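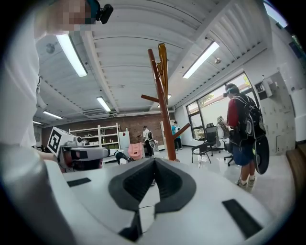

Where should a coat rack go if you don't have a front hall?
Wherever people already drop their stuff. Watch where the jackets land for a week, then put the rack within one step of that spot. It'll look odd for a few days and then you'll stop seeing it.

I'm stealing that advice from myself, because it took me most of February to follow it. I have wanted a proper standing coat rack for years, the old-fashioned kind with a pole and arms sticking out at every angle like a tree that lost its leaves. I grew up with one. It lived behind my parents' kitchen door and it was always so loaded you couldn't see a bit of wood. My mother called it "the bear" (if you came down for water at night you'd understand).

Anyway! When we moved, there was no coat closet. None. The realtor sheet said "generous entry," which meant there was a mat. So for months we ran what I'll call the Chair System. Coats went on the chair, then more coats went on those coats, and whoever needed the bottom one swore a little and threw the rest on the couch. The chair, by the way, was a very nice chair that I would have liked to sit in.

I looked at wall hooks first. Hooks are great and I know all the tidy people love them, but our walls are the crumbly sort and I have a history with anchors. Then I looked at one of those metal racks on wheels, the Gavix, which is 39 dollars and comes flat. My sister has it. It does the job but it rolls away from you when you hang up anything heavy, and after chasing hers across the living room with a wet parka I decided I was a wood person.

I then went way too far in the other direction and fell in love with a Salmont that cost 739 dollars. For a coat rack!! It was gorgeous. I visited it twice. The man in the store was very patient with me and I left with nothing.

So wood, brownish red, pegs at different heights, and a price I could say out loud to my husband. That was the list. And once I'd been thinking about nothing else for a while, I got picky about things I never knew I cared about.

The pegs, for one. On a lot of racks all the hooks are bunched up at the top in a ring, and it looks nice in the store with one scarf on it. Hang 7 winter coats up there and the whole thing turns into a giant mushroom. I like it when they're staggered, a few high and a few partway down, so the long stuff goes up top and the kids can reach the lower ones. Short plain pegs are my favorite. Fancy curled ends snag knits, and I have a green cardigan with a hole in the back of the neck to prove it.

The feet matter too. You want legs that spread out wide. My friend Rostam Shirazi, who fixes furniture on weekends and has opinions about all of it, told me to grab any rack by the top and give it a good wiggle before I even look at the tag. I did that in a Sadeghi showroom on a Sunday with a lot of people watching. It wobbled. I put it back very gently and went to look at lamps.
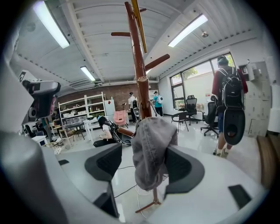

A gray cap at mid-height on the rack, with the pegs above it.

Hats are where I've changed my whole way of thinking. I used to put them on the very top because that's what people do in movies. But a soft cap up there slides off the second somebody pulls a coat out, and then it's on the floor getting stepped on. Now the soft hats go in the middle and the top is for the one stiff-brimmed thing I own and wear twice a summer. Caps do slump and crumple a bit when they hang, which doesn't bother me. If it bothers you, a basket on the floor works fine.

Other house rules, loosely enforced. Bags do not go on the rack, because a loaded backpack on one side is how you get the whole thing in your soup. Umbrellas drip, so they stay by the mat. Every person gets two things on it and the rest lives in the bedroom. I am the one who breaks that last rule, I currently have four.

We ended up with a secondhand one from Platow, the big thrift place out past the car wash. It had 6 pegs and one of them was loose, so Rostam glued it and told me to leave it alone overnight. I left it alone until breakfast. I rubbed the whole pole with a little furniture wax while I was at it and it came up so much redder than I expected.

It's standing between the window and the couch, right where the coats used to land, and I have my chair back. The cat has the chair back, to be accurate. Next up is the shoe situation, and if any of you have a boot tray you like, please tell me which one in the comments!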